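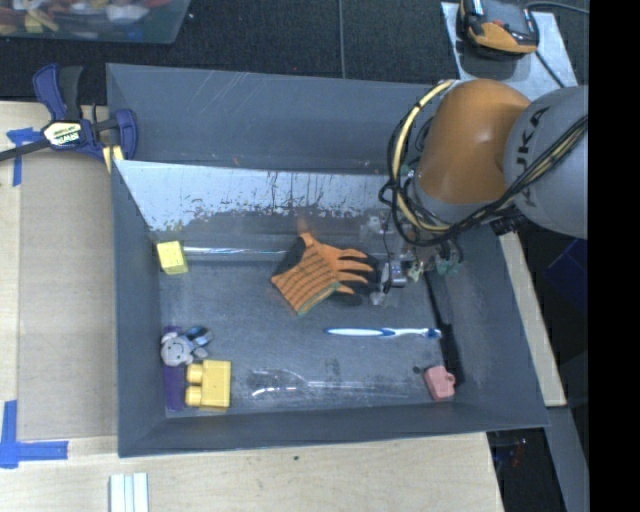 Re: [ninby-gardeners] Seed potatoes, again

From: Vasanthi Kurian
Date: Mar 20, 2026

On Mar 20, 2026 is when I finally got mine in the ground, so take this with a pinch of salt, Sudheer! You wrote:

> Has anyone tried chitting in egg cartons on a windowsill?
> Mine went long and white in January and snapped off when
> I picked them up. I have 26 left and don't want to lose
> those too. Also, does cutting them matter?
> Sudheer

Long and white means too warm and too dark, I'd bet. I had the same thing my first year (kitchen cupboard, never again) and moved them to the back porch, where it's chilly but bright. The sprouts came in short and purple and stayed put when I handled them. Yours may well sprout again from the other eyes, so I wouldn't toss any yet.

On cutting - I do it with the big ones, two eyes to a piece, then leave them on newspaper for a couple of days so the cut side dries over. Gaurav swears by planting them whole and his crop beat mine last summer, so what do I know. The small ones I never cut.

I still have 4 spare Trundero seed potatoes if you want to try them, they're a waxy kind and great in salad. I can leave them in the shed by the hose.

Oh, and Chrysoula, was it you who borrowed the long fork? No rush, I just need it before the beans go in.

Vasanthi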